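Nimley word list, README

Hi! I'm Heledd, and this is the word list I use for spelling games, crosswords and the odd rainy afternoon. It started life as a text file on my laptop called words_new_FINAL2 and it grew. Then Othmane Salem asked if he could have a copy for his puzzle newsletter, and then two more people asked, so now it lives in a folder with a proper name.

What's in the folder

nimley.txt is the main list, 2000 words, one per line, all lowercase, sorted A to Z.
short.txt has the 173 three-letter words I think are fair to use in a game with kids.
clues.tsv has a word, a tab, and a crossword clue. Only 1096 words have a clue so far (I write them on the train, and some mornings I'd much prefer to look out of the window).
dropped.txt is everything I took out, with a short note on why.

Everything is UTF-8 with plain line endings. If your spreadsheet program shows one giant row, tell it the file is tab separated and it should behave.

How I picked the words

By ear, mostly! I wanted words a ten-year-old has heard at least once, so "kettle" is in and "ketone" is out. Plurals are out unless the word is nearly always plural, like "scissors". No names, no months, no hyphens. Doaa Abou Zeid went through the whole of the letter S for me, which is a huge letter, and she talked me out of "skein" and into "squelch". I still miss "skein" a bit. It's in dropped.txt if you want it back.

Spelling is American all the way through. Bergþóra Hafstein found 20 places where I'd slipped into British (I grew up with "colour", it's hard to shake) and those were fixed in October. If you spot another one, please shout.

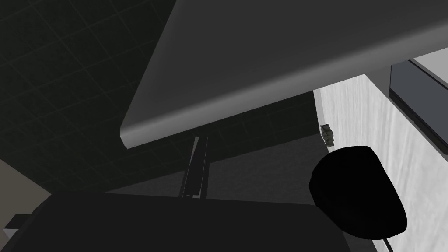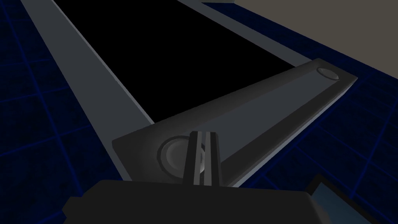
The clues are a different story. They're all mine apart from the ones marked SL in the third column, which are by Shaimaa Lahlou, who is much meaner than I am. Her clue for "onion" is "Makes you cry, then goes in the soup", and mine was just "Vegetable with layers". I've tried to keep every clue under 60 letters so it fits in a printed column, but a few run over. Cut them however you like.

Difficulty

Column four of clues.tsv is a number from 1 to 5. Please don't take it too seriously! A 1 means my nephew got it right away and a 5 means I had to look at the answer myself a week later. Anything with a zero hasn't been tried on a human yet. I'd like to get rid of the zeros but it needs patient relatives, and mine have started leaving the room.

Things that are wrong and I know about

"Lead" is in there once and has one clue, for the metal. It needs a second clue for the dog kind.
The letter X has a grand total of two words.
There are too many foods. I wrote a lot of this before dinner.
If you sort clues.tsv by difficulty in Pevel, the header row ends up at the bottom. I haven't worked out why, so I just drag it back up.

Using it

Go ahead and use the list for anything, school worksheets, apps, wedding quizzes, whatever you've got. A mention is nice but I won't chase you. The SL clues need Shaimaa's okay if you're going to charge money for them, and she's usually quick to answer.

To suggest a word, open an issue with the word and a clue if you've got one. One word per issue is easiest for me. I read them in batches, normally with a coffee and normally after nine at night, so give it a little while before you nudge me.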